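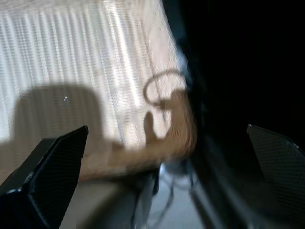
문의: 폐기능 검사 결과지가 환자 포털에 안 보이는데, 병원에 전화해야 하나요?
답변: 먼저 포털의 '검사 결과' 메뉴에서 조회 기간을 넓혀 보세요. 기본값이 최근 8일이라 그 전에 받은 검사는 목록에서 빠집니다. 그래도 없으면 이 티켓에 이어서 적어 주세요.

티켓 2443 / 제품: Statby 환자 포털 / 상태: 처리 중
접수: 3월 9일

기간을 1년으로 늘려 봤습니다. 혈액검사는 다 나오고 폐기능만 없습니다. 병원 창구에서는 "저희 쪽에서는 보냈다"고 하고, 포털 상담창에서는 "저희 쪽에는 안 왔다"고 합니다. 두 분이 서로 통화하시면 금방 끝날 일 같은데, 가운데에서 기침하는 사람은 접니다.

시도한 것
로그아웃 후 재로그인: 변화 없음
앱 삭제 후 재설치: 변화 없음, 대신 복약 알림 11개가 사라짐
PC에서 접속: 변화 없음, 글씨는 커서 좋았음

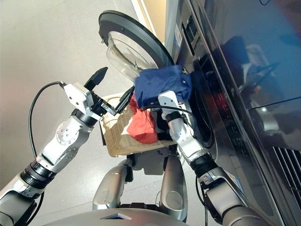

복약 알림은 손으로 다시 넣었습니다. 흡입기 알림이 아침과 저녁으로 나뉘어 있어서 순서를 기억해 내는 데 저녁 시간을 다 썼고요. 백업 기능은 설정 맨 아래 '기타' 안의 '기타'에 있더군요. 다음 분을 위해 적어 둡니다.

지원팀 메모: 병원 전송 기록 확인함. 검사 장비가 Erkero 연동 모듈을 거치는데, 결과지가 '첨부 문서'로 분류되어 넘어옴. 환자 화면에는 '수치' 항목만 표시됨. Gollard 서버에는 파일이 정상적으로 있음.

즉 결과지는 처음부터 와 있었고 저만 못 본 거네요. 병원도 맞고 상담창도 나름대로 맞고, 축하드립니다. 진료가 코앞이라 그냥 종이로 받을까 했는데 발급 대기 번호가 18번이라기에 돌아왔습니다.
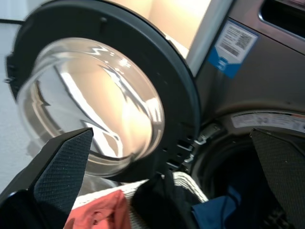 조치: 분류 코드를 수동으로 바꿨습니다. '문서함' 탭에서 새로고침 후 확인 부탁드립니다. Muñoz 판독 양식이라 휴대폰에서는 그래프가 작게 보일 수 있습니다.

확인했습니다. 나옵니다. 그래프는 우표만 하지만 의사 선생님께 PC로 뽑아 가면 되니까요. 다음 검사도 또 첨부 문서로 들어올지 그것만 알려 주세요. 그 답을 받을 때까지는 티켓 닫지 말아 주시고요.

상태: 고객 회신 대기 → 개발팀 이관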